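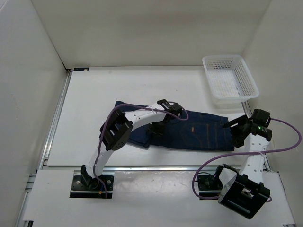
Slide 1. Both arms over the jeans, basket at the right end of the table.

Good afternoon. Leave this slide on while people sit down.

Welcome and thank you for coming. I speak for the student project group of the Fornetti workshop course. We are seven students and we worked on one task from February until now: two arms should fold a pair of jeans and put it in a basket. My talk takes twenty minutes and then there is time for questions. If I speak too fast, please raise a hand.

(Speak slowly here. Drink water.)

Slide 2. Why jeans

When we chose the task, most of the group wanted a towel. A towel has four corners and it looks almost the same from both sides. Our course teacher said that the year before us did a towel already, so we looked for something which is one step harder. Jeans have two legs, a thick waistband, pockets and a zipper. The cloth is stiff at the seams and softer between them. When you lift one leg, the other leg comes a little with it.

Dark denim gives one more difficulty. The fingers of our grippers are black, and over navy cloth it is hard to see in the camera picture where the finger ends and the cloth begins. If you look again at the first slide, at the left arm, you will understand what I mean. We lost two weeks on this before we understood that it was the problem.

Slide 3. The cell

Go through this slide quickly, the audience from the Clarkent course knows it.

The table is white and the walls around it are plain and light. We asked for this because last year the background was full of posters and the program took them seriously. Both arms stand on the same long side of the table. This means that they can reach the same cloth, but it also means that their elbows can meet. We have a software limit for it, and we have also a big red button.

The purple cables are long. Each one makes a wide curve, so that the wrist can turn without pulling. In the first month our cables were shorter and the right wrist stopped in the middle of a turn. Now we check them before each session, with the hand, by turning the wrist slowly to both ends.

The basket always goes at the right end of the table. We marked its place in the program, not on the table, and in the rehearsal this was a mistake, I come back to it on slide 7.

Slide 4. How we teach the motion

We do not write the fold as a list of positions. We tried it, and it worked for exactly one position of the jeans. Instead, one student moves two small leader arms by hand and the two big arms follow. The movement is recorded together with the camera pictures. After this a model learns from the recordings.

In total we recorded 179 folds. We kept 100 of them for training. The others had a dropped leg, or the operator stopped to think, or somebody put a hand into the cell. A recording where the operator stops to think is more harmful than you would expect. The model learns to stop also, and it stops for a long time.

(If somebody asks: yes, all of us operated. The best operator in the group is the one who plays the accordion. I do not know if this is the reason.)

Slide 5. The four steps

Step one, flatten. One arm holds the waistband and the other one pulls the legs straight.
Step two, leg on leg. After this the shape is long and narrow.
Step three, fold over the length, two times.
Step four, lift with both arms and lower into the basket.

Step one takes the most time. We thought at the beginning that step four would be the worst, because the folded jeans are heavy for small fingers, but the lifting is quite good if both grippers close at the same moment. If one closes late, the package opens in the air and we start again from step one.

For step two we had a discussion in the group which I want to share. Half of us wanted to start from the waistband and half from the leg ends. We recorded both ways and mixed them in the training. Please do not do this. The model began with one way and continued with the other. We threw away the mixed set and recorded only from the waistband.

Slide 6. Results

Show the table, do not read all rows.

In the final test week the model completed step one and step two in most attempts. Step three was completed less often, and the second fold is weaker than the first one. The full task, with the jeans in the basket, we have seen seven times without any help. For us this is a good result. We know that other groups with more recordings do better.

The log has 3111 lines for the test week, and one of us read all of them. From this reading we learned that many failures start in the same way: the gripper closes on one layer of cloth when it should take two. We had before blamed the cameras. Now we lower the fingers a little more before closing, and they press lightly on the table. The rubber on the fingertips wears faster because of this, so we order more rubber.

Slide 7. What went wrong at Fledstead

At the Fledstead student meeting we had to show the task in front of visitors. We carried the whole cell by van and built it up in the morning. The light was different there, with a row of windows on one side, and after lunch the sun came on the table. The arms did step one very nicely on the shadow of the right arm.

We covered the windows with table cloths from the cafeteria. Then it went better. But the basket stood a hand's width too far to the back, and the folded jeans landed on the rim and slipped down outside. The visitors were friendly and they applauded anyway. Since that day we put tape on the table for the basket in every new place, and we remove the tape when the position is checked.

(Pause here, people usually laugh. Wait until they finish.)

Slide 8. Advice for next year's group

Choose one garment and stay with it. We changed jeans in the second month because the first pair was too large for the table, and all the early recordings were lost.

Write down who operated and how the cloth was lying at the start. Wash the jeans once before you begin. New denim is stiff and it changes after many folds, and then your first recordings and your last recordings are from two different materials.

Plan the cell time together with the other groups. The Rugemalira group needed the same arms for their cable project, and we agreed on mornings for them and afternoons for us. Leave the cell as you found it, with the arms in rest position.

Slide 9. Thank you

Thank the workshop, the Clarkent course for lending the second pair of leader arms, and the Rugemalira group for the spare cable.

Questions. If there is none, ask the audience who wants to try the leader arms after the talk. Maximum two persons at a time, long hair tied back, and the jeans stay on the table please.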